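Group members: Emilian Radu, Lăcrămioara Stanciu
Report handed in Thursday, December 30, 2021

## 1. What we set out to do

Our project looked at how a small bookshelf for young children should be arranged so that books are easy to reach and put back. The course gave us a budget of 166 lei for paper and wall coverings, and we spent nearly 50 of it on samples we did not use. The shelf itself was lent by Enache.

We wanted the reading corner to feel like its own place. Three sides are covered in butterfly and moth paper in purple, pink and orange. The floor covering is white with black line drawings of flowers, leaves and birds. Lăcrămioara chose both patterns from the Grendenen catalog.

## 2. The shelf

The shelf is yellow with rounded side panels. It has a pink board in the middle, a lower compartment, and a wire basket at the top. We compared it on paper with the Brirndale model, which has straight sides and no basket. 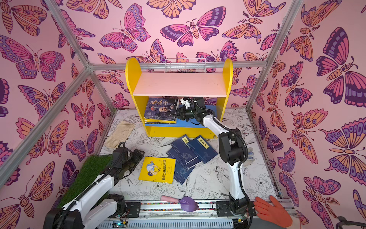

We kept the books in the lower compartment for most of the work. A child sitting on the floor looks straight into it, and heavy books placed low make the unit less likely to tip. The basket was meant for small things such as bookmarks and cards, and we left it out of the comparison.

## 3. Flat or leaning

We discussed two ways of keeping the books. In a stack they take up little width and stay tidy, but only the top cover shows, and taking a lower book means lifting the others. A book that leans shows its cover to the room. The 鬼谷子 cover has large characters and a portrait of a bearded man, so even someone who cannot read Chinese can pick it out.

The leaning position needs something at the side or underneath. With a flat book below, the leaning one also sits a little higher and more of the cover is visible above the bottom rail.

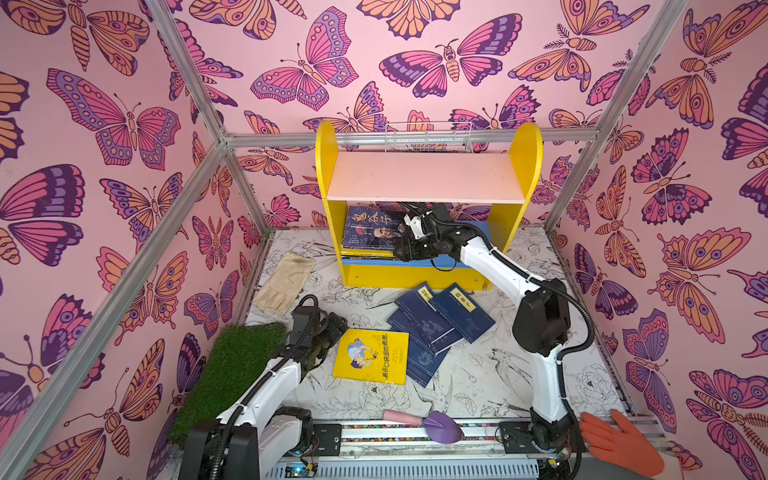 ## 4. What we would change

- Add a divider in the lower compartment so a leaning book has support on both sides.
- Use a plainer wall behind the shelf. Emilian found the butterflies distracting when looking for a title.
- Try thinner picture books. Ours were all meant for older readers.
- Repeat the comparison in February with the Clollska shelf, if the department can borrow one.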